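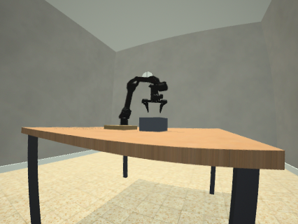

Bisar Gig Poster Index

Bisar is a table of screen-printed concert posters made in and near Ustolville. It holds 3,923 records, one per poster design, with a second table for printings and a third for venues. The records were typed from the posters themselves, from the job books of two print shops, and from the card file of the Adeyemi collection.

Maintainer: Védís Mikkelsen
Poster measurements and ink counts: Marcelino Paiva
Current release: the February release. Earlier releases are kept in the folder named old and should not be mixed with this one, as record numbers were reassigned between them.

What is in the package

designs.csv: one row per poster design, 3,923 rows, 12 columns.
printings.csv: one row per known print run. A design has at least one row here and may have several.
venues.csv: 48 rows, one per venue, with name variants.
inks.txt: the list of allowed color words.
changes.txt: corrections made between releases, newest first.
notes/: typed-up margin notes from the job books, one text file per book.

All files are UTF-8 with Unix line endings. CSV files use a comma as the separator and double quotes around any field that contains a comma. There is a header row. Empty means unknown. A zero means zero and has been checked.

No poster images are distributed. The rights to the artwork stay with the artists, and in many cases with the bands or their former labels, and we have not tried to clear them.

Columns in designs.csv

design_id: a number, unique, never reused within a release.
title: the headline act as printed, including misspellings.
title_std: the headline act in its usual spelling.
support: other acts as printed, separated by semicolons, in the order they appear from top to bottom.
venue_id: matches venues.csv.
show_date: year, month and day as far as known. Partial dates are allowed.
artist: the designer's name or studio mark.
printer: the shop that pulled the first printing.
width_mm: paper width of the first printing.
height_mm: paper height of the first printing.
colors: number of screens used, which is usually but not always the number of inks.
source: P for poster in hand, J for job book, C for card file. Combinations are written without a space, as in PJ.

Columns in printings.csv

This table has design_id, run, edition, signed, paper and ink_words. The run column starts at 1 for the first printing. The edition column is the number of good prints, without test prints or spoiled sheets. The signed column is y, n or empty. Ink words are taken from inks.txt and given in the order of printing, lightest first in most cases.

An edition number is known for the first run of 1,884 designs. For the rest the poster is unnumbered and no job book entry has been found. Please do not fill the gap with the average. Shops printed short runs for small rooms and long runs for touring acts, and the unnumbered posters come mostly from the small rooms.

How records were made

Work started with the Adeyemi card file, which lists posters by venue and then by date. Each card became a draft record. The poster was then pulled from its drawer, laid flat under two straight bars, and measured by Paiva along the left and bottom edges. Where the sheet had been trimmed for framing, the measured size was thrown out and the size left empty, unless a second untrimmed copy was available.

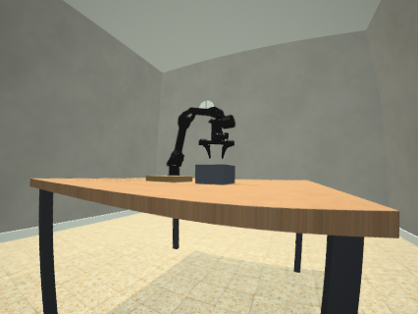

Screen counts were done with a hand lens. Overprinted areas cause most of the trouble. A transparent blue over yellow looks green, and a careless reader will count three inks where there were two. The rule used for this release is to look for an edge where each ink stands alone. If no such edge can be found, the color is not counted, and the word overprint is added to the ink_words field after the last ink.

Split-fountain prints, where two or more inks are blended on one screen, count as one screen. All the inks are listed in ink_words with a plus sign between them. This is the main reason for a mismatch between the colors column and the number of ink words.

After measuring, the draft was checked against the job books from the Brolach shop. Brolach wrote down every job with the paper, the inks and the number of sheets cut. The number of sheets cut is larger than the edition and was never used as a substitute for it. The second shop kept books only for its last years, and those books mix posters with shirts, stickers and menu covers. Only jobs that could be tied to a dated show were taken in.

Mikkelsen read each finished record a second time against its source. Differences were settled by going back to the paper. When the poster and the job book disagreed on a date, the date on the poster was kept and the other was placed in the notes folder.

What counts as a separate design

A change in the key drawing makes a new design. A change in ink color does not; it makes a new printing. A change of date or venue line on otherwise the same art makes a new design, as the poster then advertises a different show. Art prints sold without show text are left out, even when they share their screens with a poster that is included.

Test prints made by running one design over another are left out as well. Collectors value them, and the drawers hold a fair stack, but each one is unlike the next and they do not fit a table organized by design.

Venues

Several Ustolville rooms changed names, some more than once. venues.csv gives each building one venue_id, and the names it went by are listed in the name_variants column with years where known. Two rooms in the same building with separate doors and separate booking have separate entries. Outdoor shows are entered under the park or lot where they took place. House shows share a single entry called house, and street addresses have been removed from the notes.

Known problems

Artist names are uneven. Some designers signed with a mark that changed over the years, and early posters are often unsigned. An attribution made only from style is not entered. As a result, the work of at least two busy designers is undercounted, and ranking artists by number of records will give a poor answer.

Paper names follow the job books, which use the shop's own words. The same stock may appear as cream, natural or off-white. We considered merging them and decided against it, because Brolach at one time bought cream and natural from different mills.

Ink words describe the print as it looks now. Some fluorescent inks fade badly when hung in daylight. Where the job book names the ink, the job book is followed; where it does not, a faded pink may have been entered as tan. Filter on source values containing J if ink color matters to your work.

Sizes are in millimeters, though nearly all the paper was cut in inches. Converted values will not come out even. Sheets were often cut a little short, and paper moves with the humidity of the room, so small differences between two posters of the same nominal size mean nothing.

Offset and photocopied flyers are not covered. For many shows in the period a flyer was the only printed piece, so the table should not be used as a list of concerts. A venue with few rows may have been very active and simply never have paid for screen printing.

The support column has not been standardized. Band names that contain a semicolon have had it replaced with a comma. There are very few of these and they are listed in changes.txt.

Suitable uses

The table has been used for dating unsigned prints, for matching later runs to first runs, and for looking at how the number of screens changed as the shops bought better presses. It works well as a checklist for people cataloging their own flat files.

It is a poor basis for pricing. No sale prices are recorded and condition is not described, and a low edition number does not by itself make a poster scarce. Some small runs were left unsold in the shop and survive almost whole.

Loading the files

Read design_id and venue_id as text. Spreadsheet programs tend to turn partial dates into full ones on opening, so import show_date as text too. Join designs.csv to printings.csv on design_id, and filter to run 1 if you want one row per design. A few designs have a run 2 and no run 1 edition; in these cases the first run is known only from a note in a job book, and its row is present but mostly empty.

Corrections

Send corrections with the design_id, the column, the value you believe is right, and how you know. A flat photo of the lower margin is usually enough for edition numbers and signatures. Measurements should be taken from the sheet out of its frame, left edge and bottom edge, in millimeters. If you have a poster that is not in the table, send the show text exactly as printed and the number of screens if you can count them.

Accepted corrections appear in the next release and are entered in changes.txt under the name of the sender, or under initials if you ask for that.

Terms

The tables and notes may be copied, changed and shared, with credit to the Bisar Gig Poster Index and the name of the release. The terms cover the typed data only. Requests to see posters in the Adeyemi collection go to the collection directly; bring the design_id numbers, as the drawers are now arranged in that order.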